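# Chapter 6: Grasping Thin-Walled Objects

The earlier chapters treated objects that a parallel gripper closes on from opposite sides: blocks, bottles, short lengths of tube. Bowls are different. Most bowls are wider than the gripper can open, so the fingers have to close on the wall, with one finger inside the rim and one outside. The term project in this course, bowl nesting with two arms, depends on this grasp.
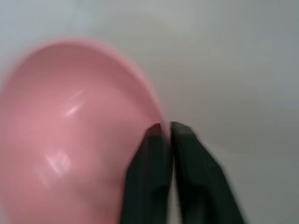
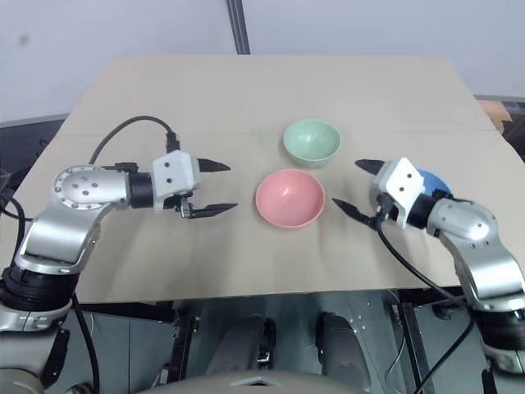
A rim grasp has three quantities that the team must choose: the point on the rim, the approach angle, and the depth of the fingertips below the rim at closure. The first is a planning decision and is covered in Section 6.2. The other two are set by the shape of the bowl and of the fingertips, and they interact. A steep approach gives the inner finger room to clear the far wall but reduces the area of the fingertip that lies flat on the curve. A shallow approach increases contact and brings the gripper housing closer to the table.

Teams from earlier terms nearly always begin by tuning the closing force. Begin with the depth. If the fingertips are too high, they close on the lip alone and the bowl rotates about the contact line when lifted. If they are too low, the outer fingertip touches the table before the inner one is in position, and the arm either stops on a force limit or pushes the bowl sideways. Record both failures separately in the project log. They look similar in a summary table and have different remedies.

## 6.1 The Nesting Task

The task used at Trillenside, and at the Foulkes student meet held each February, is stated as follows. Bowls are placed upright on the table in positions drawn before the run. The team's program must place each smaller bowl inside a larger one until a single stack remains. Either arm may be used for any move. The run ends when the stack is complete and both grippers are open and clear of it, or when the time limit of 200 seconds is reached.

Scoring is by move. A completed transfer earns 4 points. A bowl that is displaced without being lifted costs 2 points, even if it is later transferred correctly. There is no bonus for speed — a team that finishes early gains nothing over a team that finishes at the limit. This rule was adopted after several terms in which students raised arm speed before their grasps were reliable.

Only one restriction applies to the method. The program may not use stored bowl positions. It must locate the bowls from camera data at the start of the run, and it may look again at any point.

## 6.2 Choosing a Point on the Rim

A circular rim offers a continuous set of possible grasp points. Most of them are poor choices for a given arm. The Estenetti planner, which is installed on the lab machines, samples the rim at even intervals and rejects each sample that fails one of these tests:

- The arm can reach the point with the wrist at the required angle.
- The outer finger does not enter the space of a neighboring bowl.
- The gripper housing does not cross the plane reserved for the other arm.
- The point is visible to at least one camera just before closure.

The last test is the one most often switched off by students, and the lab report must state whether it was. A view from above gives the layout of the table, but the arm itself can block a bowl during the approach. A wrist camera keeps the rim in view at short range and loses the layout. The two sources should be combined in a fixed order: use the overhead view to select the bowl and the rim point, then use the wrist view to correct the last part of the motion.

Glossy surfaces complicate the correction step. A highlight on the inner wall moves when the camera moves, and an edge detector may follow the highlight in place of the rim. The simplest remedy is to accept an edge only if it fits the circle estimated from the overhead view. Section 6.5 develops this check in full.

## 6.3 Preparing the Logs

Each team records its runs with Nukgate, using the class template. Set the log buffer to 800 entries before the first run. With the default setting, the oldest entries are overwritten and the approach phase is lost, leaving only the closure and the lift. Save one log per run, including failed runs.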